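Bako 洗濯槽用粉末クリーナー SV-300
Savon 業務・家庭兼用シリーズ

過炭酸ナトリウムを主成分とする粉末タイプの洗濯槽用クリーナーです。槽の裏側に付着した石けんカス、皮脂、黒カビを酸素の発泡により剥離します。塩素系成分は配合していません。縦型全自動洗濯機および二槽式洗濯機の洗濯側に使用できます。ドラム式には低発泡タイプのSV-128をご使用ください。

内容量は1袋300gで、高水位1回分に相当します。40℃前後の湯を高水位まで張り、本品を全量投入して5分間かくはんした後、3時間放置します。浮いた汚れを付属の網ですくい取り、排水後に標準コースを1回運転してください。水温が20℃を下回る場合、放置時間を6時間まで延長できます。 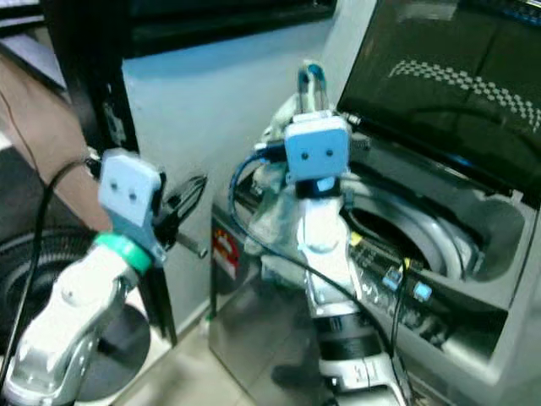
ステンレス槽以外にも使用できますか。
樹脂槽にも使用できます。アルミニウム部品が露出している機種では変色のおそれがあるため、使用を避けてください。

仕様
品番:SV-300
液性:弱アルカリ性
成分:過炭酸ナトリウム、炭酸ナトリウム、界面活性剤、酵素
外形寸法:幅128×高さ190×厚さ25mm
付属品:すくい網1枚(初回セットのみ)
梱包:20袋/箱

使用上の注意
塩素系および酸性の洗浄剤と併用しないでください。溶液を密閉容器に保存すると、発生した酸素により破裂する危険があります。放置中は衣類を入れないでください。開封後は湿気を避け、使い切ってください。

関連製品
Valentini 排水ホース用洗浄液
Flerkis 糸くずフィルター(2個入)

6月出荷分より外袋を紙製に変更しています。内容物に変更はありません。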